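# 小包装零食该放在哪儿

我一直认为,家里的小包装零食应该拿出来放在碗里,大袋的应该立起来收在高一点的地方。说出来像是小事,但我家为这件事吵过不止一次,我也因此想得比较多。

先说我们家以前的做法。零食买回来,整箱塞进电视柜下面的抽屉,箱子不拆,谁想吃谁去掏。箱子口撕得越来越大,掏到后面要把半条胳膊伸进去。抽屉里还有大袋的薯片、木薯片、半包苏打饼干、去年的糖。大袋的压在小包上面,薯片压碎了,小包找不到了。最后抽屉关不严,用膝盖顶一下才能合上。

今年二月我清过一次那个抽屉。那段时间在家里待得多,吃得也多,清的时候还是扔了不少东西。我顺手翻了去年的账,买零食一共花了 3,314 元。这个数目本身我能接受,我们家人多,来往的亲戚也多。不能接受的是里面有一部分根本没进嘴,在抽屉里过了期。有一箱 Woltska 的辣味小脆片,一箱 27 包,打开时还剩下大半,生产日期已经没法看了。

有人会说,这说明你们买多了,少买就行。这话我同意一半。少买当然有用,可是买得再少,放的地方不对,照样会忘。我们家楼下那家 Daneshvar 杂货店,老板把小包零食倒在收银台旁边的浅盆里,后面货架上同样的东西成排挂着,浅盆里的总是先卖完。道理很简单,手边的东西人会拿,柜子里的东西人会忘。店里用这个道理多卖货,家里可以用同样的道理少浪费。

所以我的第一条意见是:小包装要用碗装,而且要用口大的浅碗。罐子不好。带盖的罐子看起来整齐,但是拿一包要先拧盖子,拿完再拧回去,家里总有人不拧。透明罐子稍好一点,可是罐口窄,手伸进去抓着东西出不来,小孩尤其容易卡住,卡住就倒,倒出来一桌。布筐也不好,辣味的包装外面常常沾一点油,布筐用上一阵就有味道,又不方便洗。

塑料碗最合适。不怕摔,脏了冲一下就好,颜色也可以挑。我主张选跟零食包装反差大的颜色。红包装放在黄碗里,剩多剩少一眼就看得出来,要不要补也不用走过去翻。我见过有人用很漂亮的深色陶碗装深色包装的巧克力,远看像一只空碗,客人坐了一下午也没伸手。

第二条意见是碗里不要装满。这一条反对的人最多,我母亲就反对。她觉得待客时碗里冒尖才像样。过年那几天我听她的,平时我不听。装满的碗有两个毛病。一是拿的时候会带出来,拿一包掉两包,掉在桌上的往往就留在桌上。二是碗底下那一层永远是旧的。大家只拿上面的,补货的人也只往上面加,过几个月翻到底,底下那几包包装都磨白了。碗里只放浅浅一层,吃得差不多了再补,就没有底下这个问题。

补的时候要先把碗里剩的倒在桌上,放新的,再把旧的放回最上面。我知道多数人嫌麻烦。做起来其实很快,比烧一壶水快得多。把旧的在碗边排成一排,顺便看一眼日期,捏一下有没有漏气的,再一包一包放进去。我现在是在饭后做,桌子反正要擦。

第三条是大袋的处理。大袋零食跟小包装不是一回事,不应该放在同一个地方。小包装一包就是一次的量,吃完就扔,没有剩下来的问题。大袋一旦开封,就进入另一种状态,要夹住口子,要防潮,还要有人记得它已经开了。把大袋放在碗旁边,结果就是所有人先吃大袋,因为它开着,手伸进去就有,吃到最后也不知道自己吃了多少。我建议大袋立着放,放在墙上的铁丝篮里,正面朝外。立着放不会压碎,正面朝外能看见是什么。有透明窗的袋子更好,里面还有多少也看得见。

铁丝篮我装过 Kullton 的,也装过没牌子的,区别不大。要紧的是深度。太深的篮子会把小东西吞进去,太浅的篮子大袋又站不住,容易往前栽。我的经验是篮子的高度到袋子的一小半就够了。篮子里空出来的边角可以塞一两包零散的小东西,但不要多塞,塞多了又变成第二个抽屉。

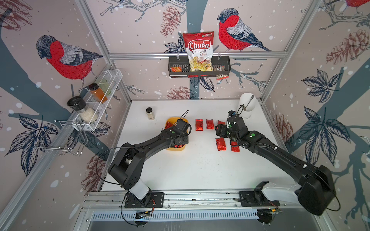 Hatem Fahmy 读过这篇文章的初稿,回信说他不同意。他说零食放在明处只会让人多吃,浪费是少了,肚子却大了,这笔账我没有算进去。他家的做法正好反过来,所有零食锁在阳台的柜子里,一周开一次,每人自己拿,拿完为止。他还说,碗这种东西本来就是给客人看的,家里没有客人的时候摆一只零食碗,等于天天过节。

他的意见我认真想过。他说的多吃,我承认有。碗刚摆出来的头几天,我们家确实吃得比以前快。孩子放下书包就去拿,我自己路过也拿。不过后来慢慢就平了。原因我猜有两个,一个是新鲜劲过去了,另一个是我前面说的,碗里只放浅浅一层。碗空了,我不马上补。空碗摆在那里,大家都看得见今天的吃完了,比我说十遍都管用。以前零食在抽屉里,谁也不知道还有多少,孩子问我还有没有,我说没有,他自己去翻,总能翻出一包来,我的话就不算数了。

至于锁柜子,我觉得对大人可以,对孩子不合适。我小时候家里就锁,钥匙在我父亲的裤带上。我对零食的印象一直是一种要等、要求、要偷的东西。后来自己挣钱了,有好几年看见小卖部就进去,买回来也不怎么吃,就是放着。前面说的那个关不严的抽屉,恐怕和这个有点关系。我不敢说每个锁柜子的家庭都会这样,只说我自己。

他最后那句话我倒是觉得可以讨论。碗是不是只给客人看的?我父母那一辈大多这样想。糖盒平时收着,来人才端出来,人一走又收回去。端出来的糖是给别人吃的,自家孩子拿一颗要看大人的眼色。我不喜欢这个规矩。东西买来是给家里人吃的,客人来了一起吃,用不着有两套摆法。我们家的碗天天在桌上,来了客人还是那只碗,里面多放一点就是了。

还有一种反对意见比较实际,说的是小包装本身。小包装贵,垃圾多,同样的脆片,分成小包以后外面全是塑料。这一点我没有话可以反驳。我比较过 Starkeo 那家店里同一种口味的大袋和小包,按重量算,小包确实贵出一截。如果家里人口固定、口味一致,一袋打开当天就能吃完,买大袋更合理,不必学我。我们家的情况是口味差得太远,我妻子怕辣,孩子专吃辣的,我母亲只吃甜的。大袋开一种,另外的人就不吃,夹子夹上放两天就软了,软了还是扔。扔掉的那部分也有包装,也花了钱。把扔掉的算进去,小包贵的那一截就不剩多少了。

垃圾的问题,我能做的只有把空包装压平了再扔,并且不允许空包装留在碗里。后一条是硬规定。空的小包装和没拆的混在一起,看着还有大半碗,伸手一摸全是瘪的,这种事在办公室里最常见。我以前上班的地方,茶水间有一只公用的零食碗,每到下午,碗里有一半是空袋子。大家都抱怨,但没有人在旁边放一个小垃圾桶。后来有人放了,第二天就好了。家里也一样,碗旁边够得着的地方要有个扔空袋的桶,再小都行。

办公室的碗我多说几句,因为读者里可能有人正管着这件事。公用的碗和家里的碗最大的不同,是补货的人和吃的人不是同一个。补货的人图省事,喜欢一次倒一整箱。吃的人不认识补货的人,拿的时候没有负担,放回去的时候也不讲究。我的建议是箱子留在柜里,碗摆在桌上,每天早上补一次,只补一层,下午空了就空着。有人会抱怨下午没有了,那就让他抱怨。东西断一会儿,没有人会因此饿着。

另外,零食碗不要和调料放在一起。我见过把盐罐、胡椒瓶跟零食摆在同一张小桌上的,图的是拿东西方便。问题是调料瓶怕碰,零食碗偏偏是被碰得最多的。手从碗里缩回来,胳膊肘一带,瓶子就倒了。玻璃瓶尤其要放远一点,至少放到桌子另一头,靠后。盖子拧紧是另一回事,拧紧的玻璃瓶掉在地上也一样碎。

再说拿零食的手法。写到这里有人要笑,拿包零食还要讲手法。可是小包的铝膜包装里面多半是鼓的,捏得太用力会爆口,脆片也会碎。孩子最喜欢一把抓,抓起来一捏,再挑一包,其余扔回去。扔回去的那几包里面就碎了一些,下一个人打开吃到的是渣。我教孩子捏包装的封边,那一条压平的边里面没有东西,捏着提起来就行。他学了 7 天才改过来,中间反复过几回,现在基本做得到。我母亲不肯改,她说她吃了一辈子也没有讲究过边不边。她说得也对,她只吃软糖,捏不碎。

摆在碗外面的那几包怎么办,我家有分歧。我妻子认为桌上不应该有散的,要么在碗里,要么在嘴里。我认为可以有,只要排整齐。孩子写作业之前,我会从碗里拿出 2 包放在碗边,说好今天就是这些,他什么时候吃自己定。放在碗里说不清哪几包算他的,放在外面就清楚了。这样做有个坏处,就是桌面上总有东西,擦桌子得绕着擦。白桌面沾了油印又特别明显。但比起每天为吃了几包争一次,我宁愿绕着擦。

我没有说服 Hatem Fahmy,他家的柜子现在还锁着。他倒是接受了一件事,就是柜子里的大袋改成立着放了,理由是原来横着摞,拿下面的要先搬上面的。我也从他那里学了一点:我们家现在每周有一天碗是收起来的,洗干净倒扣在沥水架上,那天谁也不吃。孩子起初不高兴,后来那天他自己会去翻苹果。

碗多大合适,有人问过我。我家用的碗,两只手捧着刚好,放桌上不挡盘子。再大就会忍不住装满,再小又要不停地补。家里若是已经有一只闲着的洗菜盆或者沙拉碗,先用着,不必专门去买。我这只原来是和面的,后来换了不锈钢的盆,它就空出来了,边上还有一道刮刀留下的印子。

*2020年5月23日*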